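The Wutine College Robotics Society has begun its project term. Over the next few posts we will set out what the student teams are working on, how the work is assessed, and how new members may take part.

1/ The society meets every Wednesday in the Ukgate Building. Membership is open to students of all departments, and no earlier experience with robots is required. Two supervised benches are available to members during meeting hours.

2/ This term's project is the Household Tasks Challenge. Each team must program a two-armed station to carry out an ordinary job of the kind people do at home without thinking. Tasks were proposed by members in October and approved by the teaching staff.

3/ The first task on the list is plugging in. A plug must be picked up, turned to the correct angle, brought to a power strip and inserted. Teams may use both arms or only one, provided that the plan is written down before the trial begins.

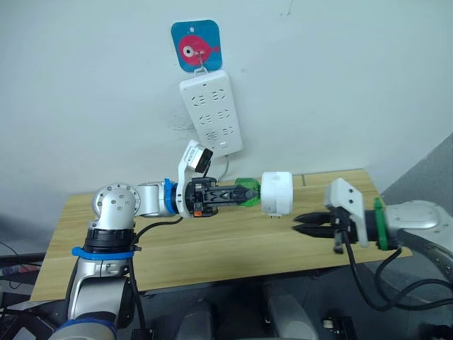
4/ Teams are asked to treat the grip as a separate problem from the insertion. A plug that shifts between the fingers will reach the socket at the wrong angle, and no amount of care later in the motion will correct it. With the left arm holding the plug body level, the prongs point down at the table, so the wrist must still turn before they can face a strip that hangs on the wall. The turn should appear in the written plan as its own step.

5/ The strip hangs from a hook and is therefore free to move when it is pushed. This is a deliberate part of the task. Teams should consider how much force they allow at the moment of contact and what the arm should do if the strip swings away.

6/ Members have asked whether the strip may be fixed in place for early practice. It may, during the first two sessions. Scored trials will use the hanging strip only.

7/ Scoring is as follows. Each team receives 40 trials. A trial counts as complete when the plug is fully seated and the gripper has let go and moved clear. Partial insertions are recorded but earn no points. A team may stop a trial at any time without penalty.

8/ The second stage adds another connector on the same strip. Teams must now plan around whatever already occupies the sockets, and the approach path used in the first stage will not always remain open.

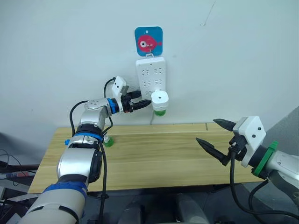 Left arm with a black plug at the power strip, where a white adapter is already in place. Right gripper open.

9/ The role of the second arm has produced the most discussion in team reports so far. Some members favor using it to steady the strip. Others prefer to keep it well away from the left arm and avoid the risk of contact between the two. Either choice is acceptable. The report must give the reasons for it.

10/ All trial recordings are to be saved to the shared drive under the team name before the bench is handed over. The society's archive now holds 4,000 recordings from this and earlier projects, and members may use any of them in their own work. Please do not rename files that belong to another team.

11/ Bench rules remain unchanged. One member stays within reach of the stop button whenever the arms are powered. Hands stay off the tabletop during motion. Long hair is tied back. Cables are checked before the first run of each session, and any damage is reported to the supervisor on duty.

12/ Written reports are limited to three pages, including diagrams. They should cover the plan, the results of the scored trials and at least one failure examined in detail. Reports that describe only successful trials will be returned for revision.

13/ The society thanks the Hofstetter Fund for its support of the benches and the Sturnine Workshop for the use of its tools. Students who wish to join a team may sign up at the Ukgate front desk or at the start of any Wednesday meeting. Places on the second bench are still open.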